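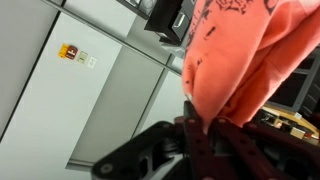 How to Order Replica Shirts and Away Tickets as a Registered Supporters' Group

Kiddale Football Club, Supporter Services
Updated August 2024

Registered groups may place one combined order for replica shirts and tickets for the away match at Skamville. Individual members should order through their group secretary and should not contact the ticket office directly.

Before you begin

The group must hold a current registration number. Groups that have not renewed will find the order form locked. Renewal takes 3 working days.

Step 1. Collect member details

Record each member's full name, membership number and shirt size. Sizes follow the Schouten chart, which runs smaller than last season's. 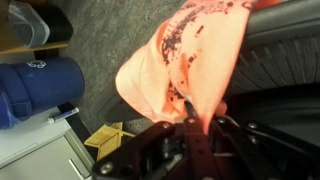
Members who fall between two sizes are advised to choose the larger. Shirts with a printed name or number cannot be exchanged.

Step 2. Complete the order form

Sign in to the group account and select "Combined Order." Enter shirts first, then tickets. The form accepts up to 200 items. Larger groups must submit a second form under the same registration number.

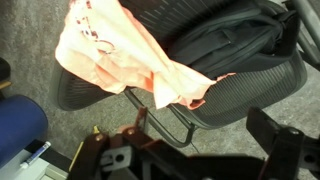 Each member may be allotted no more than 4 tickets, including those for children. Seats in the Drallatau Stand are sold in adjoining pairs only. The club's full allocation for this match is 530 seats, and orders are filled in the date order in which payment clears.

Step 3. Pay and collect

Payment is due in full when the form is submitted. The secretary will receive a collection notice by email and must bring it to the ticket office with photo identification.

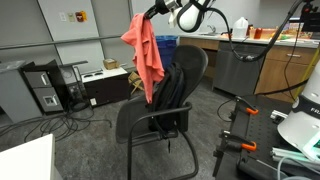 Stadium entry at Skamville is subject to the host club's bag policy. Stewards search all bags at the turnstiles and may refuse any that do not fit under a seat. A large backpack should be left at home or on the coach. Flags and scarves may be carried in by hand.

Refunds

Unused tickets may be returned until the end of October. Return postage is paid by the group.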